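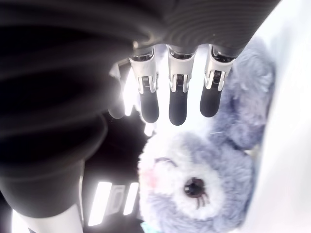
FEATURES | MACHINES AT WORK

Picking up a soft toy is a hard job to explain. At the Betness workshop in Burnelby they have stopped trying to write it down as rules, and a person does it instead, through the robot's own arms, while the machine records every joint.

The job this spring is short. A lavender plush bunny lies on a white table with a round white plate in front of it. The operator has to bring a hand to the bunny, close the fingers, lift, and set the toy down on the plate. Then someone puts everything back, a little off from where it was, and the operator goes again. A session is 40 tries. The plan calls for 4000 by the end of June.

Iolo Gwynne was driving on the morning I visited. He wears a pair of gloves and stands at a desk 9 feet from the table, mostly watching a screen. When he curls a finger, the robot curls one too, with a short lag he says he no longer notices. I noticed it. On my first turn I closed my hand too early and grabbed air. 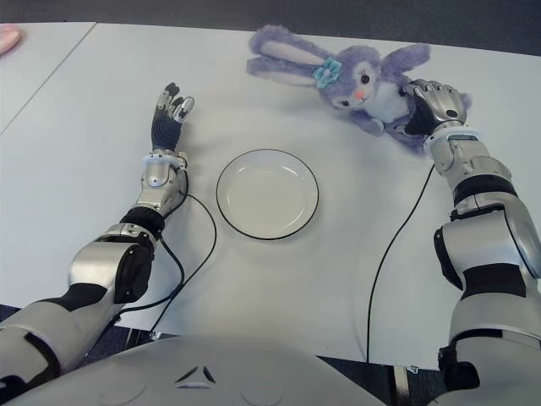
Fergus Swanson thinks the early tries are worth more than people expect, and told me he would keep every clumsy one in which the operator recovers. A model that has only seen perfect grasps, he said, has no idea what to do after a bad one. He throws out the tries where the operator gives up.

Gwynne is stricter. He wants the same pace and the same general path each time, and he stops for a break when his wrists start to drift. The two of them have argued over this since the project began at Plolumau, and the compromise is a column in the log where each try gets a grade from one to five.

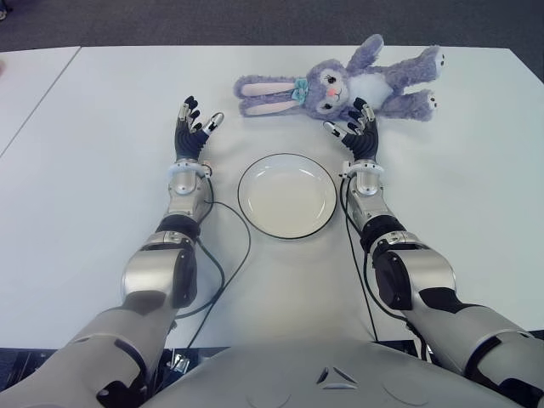

Fur makes the grading harder. It hides the point of contact, and a toy that gives under the fingers can be held well or badly and look much the same from above. The views from near the hands help with this, and the operators check them between tries.
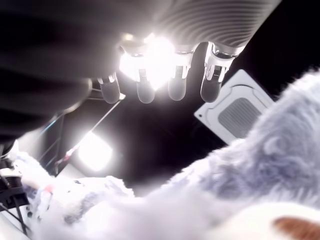 Ears are the other problem. Pinch one and the toy swings, and a swinging toy is hard to set down on a plate. Gwynne goes for the body. Swanson has asked for two sessions of ear grasps anyway, to be graded separately, and the Nuttall training software will have to be told which is which. Those are set for June.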